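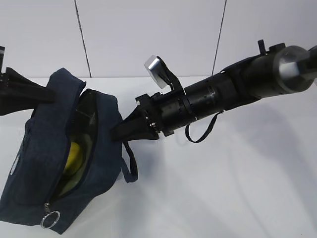 Meron says a bag is only as good as its zipper and I should stop buying the cute ones. She said it over the phone at seven in the morning while I was still hunting for my keys, and then she told me to tip everything out on the bed once a month like her mother did. I said yes yes and hung up and was late anyway.

But I did it tonight! Or I started to. I've had it in my head all July that I'd sort out the bags, all of them, the whole heap on the closet floor, and it was finally cool enough after supper to sit on the rug with the window open and get on with it.

First the big canvas tote from Jarside, which I only ever use for library books and which had a library book in it (oh dear). The one about lighthouses. I swore to the man at the desk that I'd brought it back, I was quite huffy with him, and now I'll have to walk in there and put it on the counter and say sorry. Maybe I'll go at lunchtime when it's the other guy.

Then the gray backpack. Three pens that don't write, a hair tie, a birthday card for Dong-hyun with the envelope sealed and no stamp on it. His birthday was in spring. I think I'll just send it now and write something silly on the back. There was also a raffle ticket, number 827, and I can't for the life of me remember what it was for. I've stuck it on the fridge in case somebody calls.

I do like a soft bag, whatever Meron says. Navy goes with everything I own and hides the ink, and a slouchy pouch squashes down into a suitcase so nicely. The trouble is that everything sinks. You put your hand in for lip balm and come up with a tape measure, and the dark linings are the worst, it's like feeling around in a well. I read somewhere that you should keep one bright thing in the bottom so you can see where the bottom is. I might try it with the coin purse. Or sew in a pale lining, if I ever get the machine back from Aigars, who has had it since before he moved.

Money found: 65 cents and a foreign coin with a hole in it. Receipts found: too many, and one of them for 41 dollars from Tendska, for the shelf I told myself was under thirty. I put that one in the trash very quickly.

So now there's a keep pile, a wash pile and a give away pile, and the give away pile has two bags in it, which is two more than last time. The brown one with the broken strap keeps moving. I put it in give away, then I remembered carrying it all over the coast that summer with the sandwiches in it, and back it went. Chang-ho fixes straps, I could ask him. He'd want paying in dumplings.

It's past eleven and I can't get to the bed without stepping over the wash pile. I'll run the cloth ones through on cold in the morning, zippers open, and hang them over the tub. Must buy stamps. Must call Meron back too, and I'm not telling her about the lighthouse book.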